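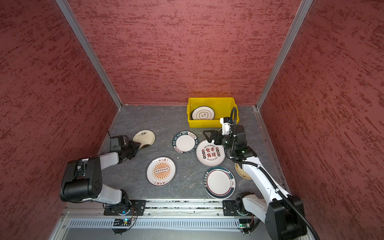 *Platos y una cubeta amarilla sobre una superficie gris jaspeada.*

# Apuntes de clase: cómo leer (y escribir) una reseña de estreno

Os paso por escrito lo que vimos en clase, que fui rapidísimo con la última parte y sé que a más de uno se le quedó a medias. Trabajamos con *Clutholm*, el drama que dirige Rasha Semaan, y con las críticas que salieron en febrero.

## Antes de ver la película

La nota previa cuenta reparto, género y premisa, y ya está. Yo la escribo en unas 100 palabras. Con *Clutholm* basta con decir que Ruba Khasawneh interpreta a una proyeccionista que vuelve al cine de su padre. Si metéis adjetivos de valor ahí (¡os veo venir!), estáis opinando de algo que no habéis visto.

## Después

- **Crítica breve:** 200 palabras, una sola idea fuerte.
- **Crítica larga:** 400 palabras, con al menos una secuencia comentada a fondo.
- **Crónica de sala:** cómo reacciona el público. Ojo, los aplausos del estreno en el Pargate venían en buena parte del propio equipo.

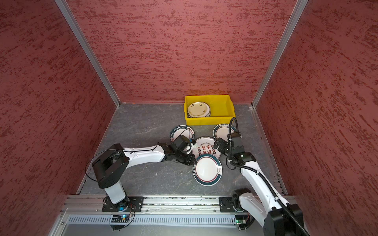 *Brazos robóticos, platos y paredes de textura roja.*

A mí la secuencia del apagón me parece lo mejor de la película, aunque dure casi 3 minutos sin diálogo y media clase me lo discutiera. Fijaos en el sonido: el zumbido del proyector desaparece antes que la luz.

## Para entregar

Elegid *Clutholm* o *Cornutel* y escribid la crítica breve. Sin destripar el final, por favor, y con el nombre de la directora bien escrito (Semaan, con dos aes).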